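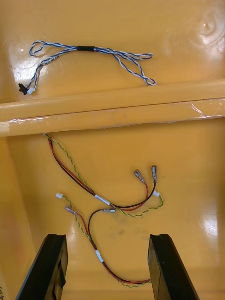
3 min read

Robots & Automation > Gripper Kits > Wivholm

Browse Ask Tags Unanswered Log in

Wivholm harness picking kit, worth it for small shop?

Need opinions fast, trial offer closes end of July. We do wire harness kitting, small runs. Looking at the Wivholm kit (two finger gripper, wrist camera, the Trondness software on top). Job is bin to bin. Twisted blue and white cable folded up in a bundle with a black sleeve on it in one yellow-orange bin, multicolor harnesses in the next one, red, black and a yellow/green pair with a white label wrapped around. Want it to take one piece, put it on the kitting tray, repeat.

Sales guy says "handles soft parts". Ok but which ones. Their demo was all rope and hose. Mine have crimp terminals on the ends with the see-through covers, and small white connectors that catch on everything. Two harnesses lying together is normal for us, not a worst case.

What I want to know:
- does it grab one or drag the neighbor along
- glossy bins, does the camera cope or do I have to buy new bins
- is the Cabral finger set worth the extra money
- anyone got it running without paying for the setup visit

Don't need it quick. A person does the same job now and we just want it to run through lunch and after 4 pm.

— wiltcombe_kitting

Had ours since spring, similar parts. Short version, good hardware, software is ok, manual is bad.

Grabbing one: depends where you tell it to grab. Out of the box it goes for whatever looks fattest, which on a folded bundle is the sleeve, and that's fine. Sleeve holds the strands together, fingers close on it, up it comes. Harnesses are harder. Set the grasp point on the wrapped label and not on the bare wires. Label is where everything is gathered so you get all the branches. Grab the red wire by itself and the rest hangs down and hooks the one next to it. Ask me how I know.

There is a setting called lift check. Turn it on. It raises the part a little, looks again, and if there's a second part hanging it puts it down and tries from another angle. Default is off, no idea why. We set it to 3 retries then it calls for help. Ran 100 picks on harnesses after that and was happy enough to leave it alone over lunch. Before that, no way.

Bins: glare is real. Shiny plastic floor, overhead light, you get white spots and the software sometimes thinks a spot is a connecter. White connectors are the worst for that. We didn't buy new bins, just moved the light off to the side and re-taught the empty bin. Do the re-teach with the bin really empty, wall to wall. Also the molded circles in the bottom of some bins get picked up as parts if you skip this.

Keep the two bins tight together and mind the rims. Fingers come down from above, but if a part is lying right under the rim it will not go for it, it just skips. You have to shake the bin or reach in. Known limit, they told me so on the phone.

Setup visit: skipped it. Took me 3 evenings. If your time is worth anything pay for the visit.

— benchpress_ok

Cabral fingers yes. Stock ones are too slick for thin wire. Don't let it close full force near the crimps tho, set the no-grip zone around the terminals or you will be bending them.

— loomshop

we sent ours back. too slow for us. might be fine for you if speed dont matter, the trial is free so just try it? read the return shipping part first

— gantry_guy

Related
Trondness software: lift check greyed out after update
Cabral finger set, which pad for thin wire
Re-teaching an empty bin, step order
Wrist camera and overhead lights
Kitting tray layout for long harnesses
Wivholm trial, who pays the return freight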